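**Clurnedis** is a set of plain-text notes on growing and drying cannabis at home, written up so that other growers can search, compare and argue with them. We love this stuff, and we hope it saves you a few mouldy jars!

Maintained by Nanami Ishida and Takumi Murakami. Last tidied August 19, 2018.

## What's inside

- `notes/` - 927 entries, one per plant per check
- `strains.csv` - 87 named strains, with spelling variants joined up
- `jars.csv` - weight and humidity for every jar during curing
- `words.md` - our tasting words, including the silly ones (yes, "wet shed" stays)

Entries come from growers in places where home growing is legal. Please check your own rules before you plant anything.

## How the drying notes work

Each branch is weighed when it's cut and again every morning until the small stems snap. Sota Nishimura wrote the first version of the form in June and it was so good that we've changed only 2 fields. If a reading was missed, the cell is blank - please don't fill it with a zero, it wrecks the averages.
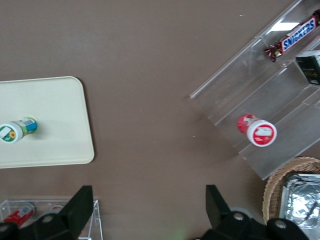

Curing is where the notes get really fun, and `jars.csv` is the file most people open first. Lids come off twice a day in the first week, then once a day, and the smell column can swing from hay to orange peel overnight. Every jar needs its own label with the strain, the cut date and the jar number. A small bottle lying on its side on a tray, like the one with the green, blue and white label, still needs its text to be readable, so write along the length in pencil or a proper marker. Jar numbers start at 200 and are never reused.

## Known gaps

- Outdoor plants are thin on the ground. More, please!
- Mariann Veres records humidity to one decimal place, everyone else to the nearest whole number.
- The strain listed as "Onishi" may be two different plants.

## Adding your own

Copy `notes/blank.md`, fill in what you can and send it over. Half-finished notes are very welcome.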